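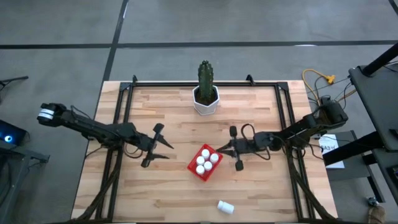 What should I do first when one arm stops in the middle of a cycle and the other keeps moving?

Press the stop button on your side of the table and keep your hands outside the frame until both arms are still. A stopped arm may still be powered, and it can resume when the controller clears the fault.

7.3 Recovering from a one-arm stop (fault 22)

Fault 22 means the controller lost position feedback from one arm for longer than 200 milliseconds. On the Enik two-arm table the usual cause is a cable that has been pulled tight at the wrist or shoulder. Less often it is a connector that has worked loose at the base.

CAUTION: The arms do not have brakes on the wrist joints. When power is removed, the wrist and gripper can drop. Support the gripper from the side, never from underneath.

1. Press the stop button. Wait for the status line on the operator screen to read HELD.

2. Write down the fault number, the arm (L or R) and the joint shown on the screen. The display is cleared at restart.

3. If a gripper is holding an item, select Release from the service menu. Do not pull the item out by hand.

4. Turn off arm power at the main switch. Leave the controller on so that the log is kept.

5. Follow the cable of the faulted arm from the gripper back to the base. Look for flattened spots, cuts in the jacket, and loops that could catch on a joint.

6. Unplug the base connector, check the pins, and push it back in until the latch clicks. Repeat for the second connector on the same arm.

7. Move the arm slowly by hand through its full reach. The cable must have slack at every position. If it goes tight, loosen the nearest clamp, feed more cable toward the wrist, and tighten the clamp again.

8. Clear dropped or tipped items from the work area and return the tray to its start position.

9. Turn arm power on and run Home at low speed. Keep one hand on the stop button.

Note: If Home ends with message 196, the arm has found its reference but does not agree with the stored value. Run the joint calibration in section 8 before going back to normal speed.

Note: Do not raise the feedback time limit to make the fault go away. At the Horholm site this was done in August, and an arm ran into the frame before the controller reacted. The limit is now locked by a service password.

If the fault comes back

Stop using the table if fault 22 appears twice in one shift on the same arm. Tag the main switch and order cable set 1239. Replacing the set is a service job and needs a person trained by Norðdahl.

Send the log file and your notes from step 2 to Frida Briem in service. Include the software version and which joint was moving when the arm stopped.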